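**From:** Nantana Sriwong
**To:** hultau-workshop
**Subject:** Re: Two-arm bay, cable slack and the cutlery thing

Delia wrote on April 9, 2024:

> Hi all,
>
> Had a go on the two-arm bay last night and have a few questions before I book it again.
>
> 1. Why is there so much purple cable? I get that the wrists need to turn, but the left one dangles over the table like washing. I nearly hooked it with a fork.
>
> 2. Is the caddy meant to be fixed down? It crept towards the back wall each time the right arm leaned on it.
>
> 3. Has anyone got both arms to work the same caddy without one of them stopping dead? Mine locked up with the grippers a hand's width apart and I had to power the lot down.
>
> Also, whose are the chopsticks, and do they want them back?
>
> Delia Quiroga

Hi Delia, and everyone else who has been quietly swearing at the bay,

Taking these in order, more or less.

**Cable.** The slack is deliberate, in the sense that I did it on purpose after the first lot was too short. The original runs were cut to suit the arms at rest, a position in which they do very little work. First time the left wrist rolled past halfway it pulled its own plug out. I then ordered the next length up from Stanora, and the next length up is a good deal longer than you'd think. Hence the washing.

I don't want to cut and re-terminate them, having seen my crimping. What I'd like is a tie point just past each elbow, leaving one free curve between there and the wrist. On the right arm the cable already follows the upper link fairly well and only needs persuading at the elbow, and the leftover can go on living in a loop by the base. The left is the trouble, as it goes over the short link and then simply gives up. If you want to try it before I get there, use the hook-and-loop strips in the second drawer. Please don't use zip ties. Last time somebody did one up tight enough to leave a waist in the jacket.

Wherever you tie it, run the wrist through its full roll by hand, power off, both directions, before you trust it.

**Caddy.** It isn't fixed, no. I had it on double-sided tape for a while and the arms peeled it off in an afternoon, so I've been putting it back by eye. It's really a row of slotted bins of mixed parentage, and the white end and the black end don't share a base, so they creep at different rates. A low fence screwed to the table would sort it. I'm against drilling the table, but I'm also the one who scuffed it, so my vote should probably be discounted.

What matters for the software is that it sits far enough back for both arms to reach it with their elbows out. Bring it 30 mm closer and the right elbow wants to be where the side wall is. The wall has opinions about this.

**Lock-up.** Yours is the Iturra controller doing what I asked it to. I set a keep-out zone around each gripper, and I set it generously, on the grounds that grippers cost money. When the zones touch, both arms stop and neither will be the first to back off. Two Canadians at a door, basically.

For now, give one arm the table and let the other wait at its end of the caddy. There's a setting called `yield_arm` in the bay config. Put `left` in it and the left arm retreats. Put nothing in it and you get what you got. I've written 1,528 lines for this bay and the default for that one should plainly have been something else.

With yielding on I had 11 clean runs in a row at the weekend, then a miss on a chopstick. Thin things are the weak spot. A fork or a spoon gives the fingers something to close on, whereas a chopstick lying flat is mostly table. Knives are in between. I've had better luck coming in square to the stick with the fingertips nearly brushing the surface, at a third of the usual speed, and then going and making tea.

**Chopsticks.** Mine. They came with dinner from the noodle place in Prunitdale and have had a longer career than expected. Keep using them.

If anyone has an afternoon free in the back half of April, the jobs are the left cable, the fence (bring arguments about drilling) and a tidy of the wiring down in the base openings, which I've been pretending not to see. I can do evenings. Please pull any config changes before you start and write down what you altered, even if you put it back.

The caddy is at the spot I've been using, so set yours to match before you load the config: 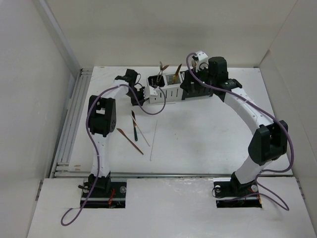

I'll put pencil marks on the table for it on my next visit, and the hook-and-loop is there for whoever gets to the left arm first.

Nantana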